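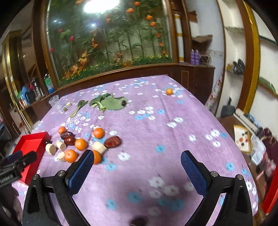
July 13, 2022

Spent the evening getting Bindetti onto the old desktop. I wanted something to manage my passwords that wasn't the notebook in the kitchen drawer. I tried Cletura first, back in October, and gave up on it after the free trial because it kept logging me out.

The download was 286 MB and took longer than it should have. The installer stopped at 58 percent and sat there. I let it go while I did the dishes, came back, and it was still at 58. Canceled it, restarted the computer, ran it again as administrator, and it went straight through. I don't know which of those fixed it.

Setup asked for a main password and then showed a recovery key. I wrote the key down on paper and put it in the folder with the car title. Then I imported the saved logins from the browser. Most came over fine. The bank one came in twice with 2 different passwords, and the first one I tried was the old one. Deleted that. The Barroso account for the water bill came in with no username, so I typed it in by hand. 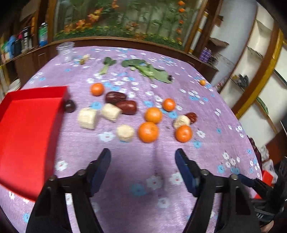 The phone app was easier. Scanned the code, typed the main password, and the list showed up. Fingerprint unlock was off by default and the switch for it is under Privacy, where I didn't think to look. Auto-fill works in the browser but not in the Orndale library app, which still wants me to copy and paste. I can live with that.

Things I still need to do: change the email password, turn on two-step login for the bank, and get rid of the saved passwords in the browser. I'll leave those alone for a week in case I have to go back. The notebook stays in the drawer until then too.

The free plan covers 2 devices, so the laptop will have to wait. I looked at the paid plan and closed the page. Shut everything down at ten thirty and went to bed.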